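Home What We Hire Prices Delivery About Us Contact

About Trarkus Linen Hire

Tablecloths, napkins and chair sashes for Stidthorpe and the villages near it.

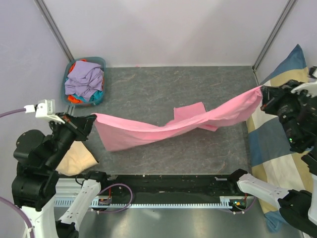
Sayaka Koyama wrote to us in April to say that our old About page was four paragraphs on our values and never once mentioned tablecloths, and would we please tell her whether we did round ones. We do. She had a christening coming up and had already read two other firms' values that morning. We took the page down the same week and it has taken us until now to write another.

So. We hire out table linen. You ring up or send an email, we bring it ironed, you spill things on it, and we take it away again. Most of our work is weddings, followed by funerals, golf club dinners and one chess league whose annual supper is harder on white cotton than any wedding we have ever done.

How it started

The firm was set up by Lionel Haslam, who had a van and a mother-in-law with a very large ironing press. He had meant to go into marquees. The marquee was delivered with half its poles missing, the seller stopped answering the telephone, and Lionel was left with the 300 white napkins that had been thrown in to sweeten the deal. He hired them out to the cricket club. He got most of them back.

Where the name comes from is a matter of dispute. Lionel says Trarkus was painted on the side of the van when he bought it and a respray was out of the question. His wife says he made it up so as to sound foreign in the phone book. It did nothing for us in the phone book, where we came a good way after everyone else.

Who you will be dealing with

Lionel has retired, in the sense that he now comes in without being paid. He looks after the press and has opinions on starch.

Markos Michailidis answers the telephone and does the bookings. He will ask you the size of your tables. You will say "normal". He will ask again. Please go and measure them before you ring, across the top and down to the floor, and everybody's afternoon will be shorter.

Oğuzhan Erdem drives. If your venue has a back entrance, he would like to know about it before he has carried everything up the front steps.

Ragnvald Granström runs the wash room and deals with stains. He can generally tell you what was on the menu. Red wine doesn't trouble him, beetroot makes him thoughtful, and he has asked us to use this page to say that candle wax should be left alone. Don't pick at it and don't go near it with a hot iron because your aunt swears by brown paper. Fold the cloth up and send it back as it is.

What we have

At the last stock check there were 3,839 pieces on the shelves. The one before that had come out 913 lower, which caused some excitement until we found the cupboard. Sizes and colours are on the What We Hire page. White and ivory are not the same, whatever it looked like on your screen, and if you are matching a dress we will happily post you a swatch.

The heavier damask came to us when Pandey, the hotel outfitters on Mill Lane, shut up shop. It is older than most of the couples who hire it and hangs better than anything we have bought new. There isn't a lot of it. Book early for the summer, and if you have been promised it by Lionel in the pub, do check with Markos.

What we don't do

We don't do chair covers with elastic. We did for two seasons and would prefer to leave it there. We don't arrange flowers, lend out cutlery or know a good DJ. We also don't deliver to Zullurby on market day, as the van has been boxed in behind the cheese lorry once too often, but any other day is fine.

You don't need to wash anything before it goes back. Shake out the crumbs, look for spoons, and put it in the bags we left you. The spoons go back to the caterer if we can work out which one. There is a drawer of them here if you think you may be short.

Page last changed 2019-10-27

Sign up to our newsletter for offers and seasonal colours. You can unsubscribe at any time.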